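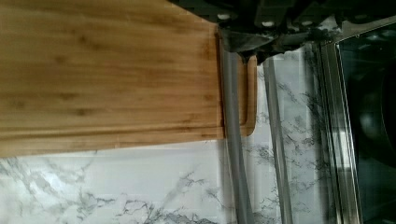

Bamboo cutting board with juice groove and handle slot.

2023-04-07
By the project group, Dance Production Studies, second year

Home | Projects | Reports | Staff | Contact
Search this site Enter keywords Go

Restaging the harvest scene from Ondska: project report

1. Background

Our group was asked to restage one ensemble scene from an existing ballet for a smaller cast and a smaller stage, and to report on the changes. We chose the harvest scene that opens the second act of Ondska. It was made for a large company and we had two rehearsal terms to get it ready for the Nellar Studio Theatre.

The scene runs without a break and has four sections: the entry of the reapers, a long canon for the women, a men's dance in boots, and a finale for everyone. We worked from a notated score lent by the Sarmiento library and from a rehearsal film with the sound missing.

2. Cast and space

The original calls for 37 dancers. We had 14. The Nellar stage is also shallow, and the three diagonal lines in the entry will not fit on it. We tried them at half spacing in the first week and the dancers at the back could not extend their arms without hitting the cyclorama.

We replaced the diagonals with two lines crossing at centre. Some of the effect is lost. From the side seats the crossing reads well, but from the middle of the front row it looks like a crowd. We would move the crossing point upstage if we did it again.

3. The canon

In the score each dancer enters two counts after the one before. With a full cast the canon lasts most of the music. With eight women it ended early and left them standing still. Three solutions were tried in the studio:

Repeating the phrase facing the other way. This was clear but dull.

Entering four counts apart. The timing worked on paper, but the phrase stopped looking like a canon.

Sending the first four dancers around behind the line to enter again. We kept this one. It needs a fast exit on the left, and the wing there had to be cleared of the lighting stands.

4. Music

We used the piano reduction, played live by a student from the music department. The tempo of the men's dance is marked at 90 in the score. Our dancers could not land the double turns cleanly at that speed in boots, so we took it slightly slower for the first half and brought it back up for the last 16 bars. The finale was cut by one repeat.

5. Costumes and budget

The total budget was $1525. Most of it went on fabric for the skirts, which were cut in the department workroom, and on the hire of boots from Dredimetti. The boots came in whole sizes only and four of the men wore insoles. We did not have enough left for headscarves in a second colour, so both lines wore the same grey. This made the crossing in section 2 harder to follow and we should have planned for it sooner.

6. Results

The scene was shown twice in June to an audience of students and staff. The re-entry in the canon was late at the first showing and on time at the second. Written comments were mostly positive about the finale. Several people said the men's dance felt separate from the rest, which is also true of the original but is more noticeable with a small cast.

7. Further work

The floor plans have been redrawn and will be lodged with the score. A version for 20 dancers would be worth trying, as it would allow a third line in the entry and a full canon without the re-entry.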